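Bellamy Robotics Lab Course
Handout 6: Pick and Place with Two Camera Views

Read before the lab session. Bring the wiring sheet from Handout 5 and your group's calibration file.

1. Purpose

Each group records a set of teleoperated episodes in which the arm moves a small white object between the bare tabletop and the blue mat. The episodes are used in July to train the first policy. Grading covers the quality of the recordings and the written log. Speed is not graded.

2. Setup

Start the recorder (Flumier) before powering the arm. Both camera streams must show as live in the status panel. If the wrist stream is missing, reseat the cable at the module end and restart the recorder, not the whole computer.

Check the cable slack with the arm at its two farthest poses. The cable should form a free loop and must not catch on the fingers at any point in the motion.

The mat position is fixed for the full set. If it gets bumped, stop, realign it to the corner marks in the template and note the episode number. Old scuffs on the table can stay. Do not clean the surface partway through a set; a change in background between episodes is harder to deal with than a dirty background.

3. Views

The fixed view gives the position of the arm relative to the mat and object. The wrist view gives the fingertips and whatever lies between and ahead of them. Neither is enough alone. Depth along the line of sight is poor in the fixed view, and the wrist view loses the mat when the gripper is turned away from it.

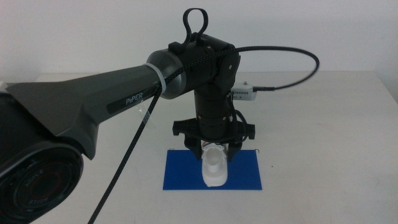
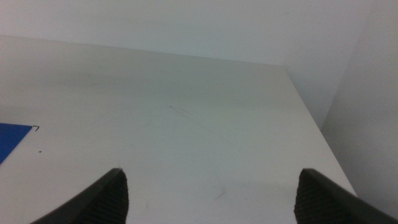
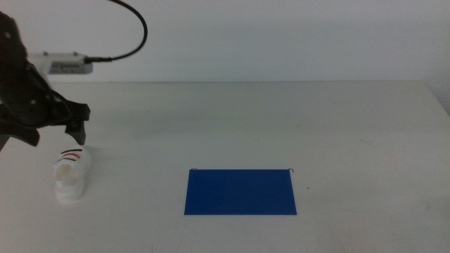

Fig. 6.1. First: fixed view, object on the mat. Second: wrist view, fingers open, part of the mat at left. Third: fixed view, object on the bare table to the left of the mat.

For each episode, compare the two streams at the same time stamp. An offset of more than 15 ms is a fault and goes in the log.

4. Procedure

Home the arm and open the gripper fully.
Place the object by hand at the start position given on your group sheet. Hands out of view before recording starts.
Start the episode.
Approach from above. Keep both fingertips visible in the wrist view during the descent.
Close on the object, lift, move and lower. Open only after the base is in contact with the surface.
Raise the gripper clear of the object and stop the episode.

Record 11 episodes per start position. A failed grasp is kept and labeled "fail". Do not retry inside the same episode.

5. Common faults

Descent too fast: one finger touches the object first and tips it. Slow down over the last part of the approach.
Gripper opened too early: the object drops and may land off the mat. Label as "fail".
Frozen wrist stream: the file size looks normal, so check by playing it back. Groups using the older Sindport converter should check every file.

6. Submission

Upload the raw episodes, the log and a one-page note on failed grasps by Wed 8 June. File names follow the pattern group_position_episode. Logs without time stamps are returned unmarked. Keep a local copy until the course page shows the upload as accepted.

Each stream is limited to 1000 frames per episode. Longer episodes are cut at the limit by the upload script and will lose the release.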